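Mernament opens refill and return scheme for woven picnic and storage baskets

For immediate release
July

Homeware retailer Mernament has today opened a scheme that lets customers bring back woven baskets for repair, exchange them for store credit, or pass them on to be sold second-hand. It runs in all 4 of the company's shops and by post from anywhere in mainland Britain.

The scheme is called Troltari. It follows a trial at the Higuchi Street shop, where customers handed in 1,061 baskets over the winter and spring. Most were mended and put back on sale. Those too far gone were taken apart for their usable cane and willow, and the rest was shredded for garden mulch.

Mernament has sold baskets since it started as a market stall, and they remain its largest single line. Until now the company had no way of dealing with a basket once it had left the shop. Customers who asked about a loose handle or a broken lid were usually told that the item was outside its guarantee and offered a small discount on a new one.

How the scheme works

Customers can bring a basket to the counter at any Mernament shop during opening hours. It does not need to have been bought from Mernament and no receipt is required. Staff will look it over and offer one of the following:

Repair. Small jobs such as a loose rim, a snapped strand or a worn hinge loop are done at a fixed price of £3 for each repair. Larger jobs are quoted for before any work begins. The customer can say no and take the basket home at no charge.

Exchange. Baskets in sound condition can be swapped for store credit. The amount depends on size and condition and is written on a ticket at the counter. Credit can be spent on anything in the shop and does not run out.

Pass on. Customers who do not want credit can leave a basket to be cleaned, mended and sold from the second-hand shelf. Proceeds go towards the cost of running the scheme.

What is accepted

The scheme takes baskets made from willow, cane, rattan, seagrass and similar natural materials. Lidded baskets are welcome, including those with a lid that no longer closes properly. Small baskets are accepted on the same terms as large ones, although credit for them is lower.

Plastic and paper-cord baskets cannot be taken at present. Baskets that have been painted or varnished can be repaired but not exchanged, as the coating makes it hard to match new strands to old. Baskets with woodworm or heavy mould will be turned away at the counter, and staff will explain how to dispose of them.

Fabric linings should be removed before a basket is handed in. If a lining is stitched in place it can be left, but it may be cut out during the repair and will not be replaced. 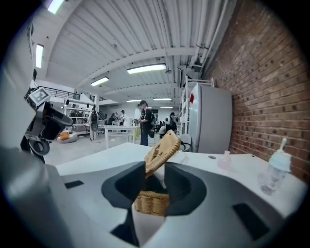
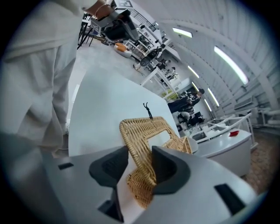 Repairs and waiting times

All repairs are carried out at the Flultanura workshop, a basketry business that has supplied Mernament for several years. Flultanura has taken on extra bench space for the scheme and will collect from each shop once a week.

Small repairs should be ready within three weeks. Larger repairs, such as replacing a base or weaving a new lid, may take up to two months. Willow has to be soaked before it can be worked and then left to dry slowly, and the workshop will not hurry that part of the job. Customers are asked to leave a phone number or email address so that the shop can tell them when the basket is back.

New strands will be lighter than the old ones at first. The colour usually evens out over a year or two of ordinary use. Customers who would prefer a closer match can ask for reclaimed material, subject to what the workshop has in stock, and this may add to the wait.

Second-hand shelf

Each shop will have a shelf of mended baskets, starting with 175 baskets from the Higuchi Street trial shared between them. Prices are marked on each item. Second-hand baskets carry the same one-year guarantee against broken joints and handles as new ones.

Stock on the shelf will change from week to week and items cannot be reserved by phone. The second-hand range will not be sold online for the time being.

Postal service

Customers who live too far from a shop can ask for a postal label through the Mernament website. Baskets should be packed in a stiff box with paper around the handle and lid. The customer pays for postage to the workshop and Mernament pays for the return. Postal customers can choose repair or pass on, but exchange for credit is available in the shops only.

Care advice

A free leaflet on looking after woven baskets is available at every counter. It covers dusting, removing stains, drying a basket that has been rained on and where to store one over winter. The main points are to keep baskets away from radiators, to lift them by the base when they are full, and to wipe them with a damp cloth once or twice a year so that the fibres do not become brittle.

The leaflet can also be downloaded from the website, and schools and community groups may copy it freely.

About Mernament

Mernament sells baskets, kitchenware and household linen. It is privately owned.

About Flultanura

Flultanura makes and repairs baskets in willow and cane for shops, caterers and private customers. The workshop also takes direct commissions, which are separate from the Troltari scheme and priced individually.

Notes to editors

Troltari is the name of the scheme and should be written with a capital T.

Press enquiries should be sent through the contact page of the Mernament website, marked for the press office. The office is open from 9am to 5pm. Visits to the workshop can be arranged with a week's notice.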